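Sarkico: episodios de recogida en mesa con brazo único
Ficha del conjunto de datos y notas de uso
Última revisión: 2025-02-08

Gracias por pasar por aquí. Sarkico es el conjunto de demostraciones que usamos en el grupo de manipulación de Brendier para estudiar una pregunta bastante modesta: cuánto ayuda la vista de muñeca cuando una política aprendida tiene que coger objetos de formas muy distintas, y en qué momento del movimiento ayuda. Lo publicamos con la esperanza de que le ahorre trabajo a alguien, y también porque varias personas nos habían pedido los datos después de leer el informe de octubre y nos daba un poco de apuro seguir mandándolos por partes.

Qué contiene

El conjunto reúne 1562 episodios teleoperados. De ellos, 1000 forman la partición de entrenamiento y el resto se reparte entre validación y prueba; las listas exactas están en la carpeta particiones, y os agradeceríamos mucho que las respetarais si vais a comparar resultados con los nuestros. Cada episodio trae las imágenes de una cámara fija y de una cámara de muñeca, las posiciones articulares, la apertura de la pinza y una instrucción breve en texto. Las imágenes de la versión ligera están reescaladas a 256 píxeles de lado, que es lo que recibe la red.

La mesa es blanca y lisa, con una cesta trenzada y unos cuantos objetos sueltos. Elegimos a propósito cosas que se parecen poco entre sí: fruta, un cubo de Rubik, una esponja de malla. La cesta cambia de sitio entre sesiones, así que no conviene dar por fija su posición.

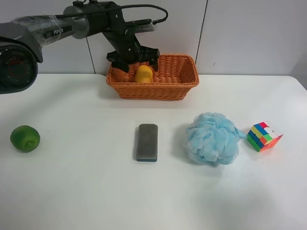 Vista de la cámara fija: la pinza dentro de la cesta, con el objeto amarillo entre los dedos.

Cómo se anotaron las fases

Cada episodio se divide en aproximación, cierre, traslado y suelta. Las marcas se generan a partir de la apertura de la pinza y luego se repasan a mano, una tarea pesada que hicimos con más café del recomendable. Un aviso para quien trabaje con fotogramas sueltos: desde la cámara fija, el instante anterior al agarre y el posterior a la suelta pueden ser casi idénticos. Si vuestro modelo no recibe historia, usad el campo fase o, como mínimo, la señal de apertura. Nosotros tardamos en darnos cuenta y perdimos un par de semanas persiguiendo un error que estaba en las etiquetas.

Los objetos grandes merecen comentario aparte. Vistos desde la muñeca, llenan buena parte de la imagen en los últimos centímetros y la mesa deja de servir como referencia.
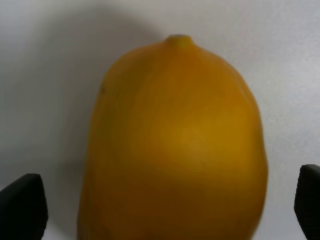
En esa parte del recorrido la política base, que llamamos Savchuk por costumbre interna, tiende a corregir de más y a oscilar en torno al eje del objeto. La variante que recibe 2 fotogramas consecutivos de muñeca oscila bastante menos, y es la que recomendamos como punto de partida. Con objetos pequeños la diferencia se nota poco – en algunos casos no sabríamos distinguirla del ruido entre semillas – y preferimos decirlo así de claro antes de que alguien se lleve una decepción.

Los objetos claros sobre fondo claro son el otro punto delicado. Las piezas blancas del cubo se funden con la mesa, y los segmentadores que probamos recortaban la silueta por ese lado. La malla celeste da un problema parecido, ya que deja entrever la superficie entre los pliegues. No hemos retocado el color ni el contraste en ningún episodio.
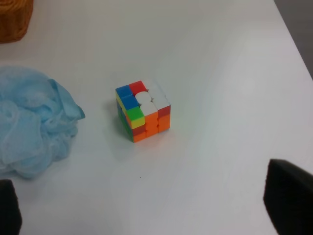

Cámara de muñeca, pinza abierta: el cubo, con sus piezas blancas contra la mesa, y la tela celeste a la izquierda.

Limitaciones

Un solo brazo, una sola mesa y una iluminación que deja sombras suaves. No esperéis que una política entrenada únicamente con esto funcione en una cocina de verdad. Las instrucciones están en castellano y las redactamos entre pocas personas, de modo que el vocabulario es repetitivo (hay muchísimos «coge» y muy pocos «agarra»).

Uso y licencia

Los datos pueden usarse para investigación y docencia citando esta ficha. El cargador de referencia está en la carpeta zadbridge, con el mismo nombre que la herramienta de sincronización que empleamos durante la grabación. Lee los episodios por bloques y no necesita tarjeta gráfica. Si encontráis una marca de fase desplazada, abrid una incidencia con el identificador del episodio y el fotograma – las revisamos todas, aunque a veces con cierta calma.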